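Call for Home Cooks: Help Us Build the Tustberg Soup Book
Posted 9 February 2018

Do you have a soup you make without looking anything up? We would love to hear from you!

The Tustberg Soup Book is a community cookbook and recording project run out of the old Parisi Bakery building on the river side of town. We are gathering everyday soups from people who live in Tustberg or Dondberg, along with the stories, arguments and substitutions that go with them. Last time we did something like this (the bread book, if you remember it) we printed 500 copies and they were gone before the summer fair was over. People still stop me in the grocery store to talk about the rye chapter.

Now we are looking for 40 home cooks to take part.

Who can apply

Anyone 16 or older who cooks at home. You do not need any training, and you do not need to be a good writer. If your recipe lives in your head, or on the back of an envelope, or half in another language, that is fine with us -- we have people who will sit down with you and get it onto paper. Two cooks from the same household may apply together with one soup, or separately with two. We would be especially happy to get more fish soups, more cold soups, and anything with dumplings in it.

What you would be doing

First, a phone call of half an hour or so, just to hear about the soup and how you came to make it. Then one afternoon in our kitchen, where you cook a full pot while one of us writes down what goes in and how much. Yes, we will stop you and weigh your handful of parsley. Please be patient with us! After that a tester makes your soup at home from the written version, and you get a call if anything came out odd.

Every soup also gets a place at the tasting table. We serve small portions and keep the setting plain, so you are welcome to bring a bowl of your own if your soup has always been eaten from a certain one. 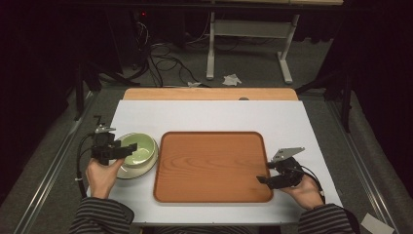

What you get

We pay for all your ingredients, up to $40, and we refund bus fare on the Dondberg line. Each cook receives 2 copies of the finished book and a seat at the supper in May, when we eat as many of the soups as we can manage in one evening. Your recipe stays yours. You can cook it, sell it, enter it in contests or print it somewhere else whenever you like.

Kitchen days

Afternoons and Saturday mornings, from early March until the middle of April. The kitchen has gas burners, one big oven and plenty of stockpots. There is a ramp at the side door on Drarnora Street. Tell us ahead of time about allergies, since we share the room between cooks and some days there will be shellfish around.

How to apply

Send a letter or drop a note through the bakery door with your name, a phone number, the name of your soup and a few lines about it. When do you make it? Who taught you? What do you never leave out? Please do not send the whole recipe yet.

Mark it "Soup Book" and address it to Leilani Kasprzak, Parisi Bakery building, Drarnora Street, Tustberg. Applications are open until the end of February, and everyone who writes will get an answer, including those we can't fit in this time.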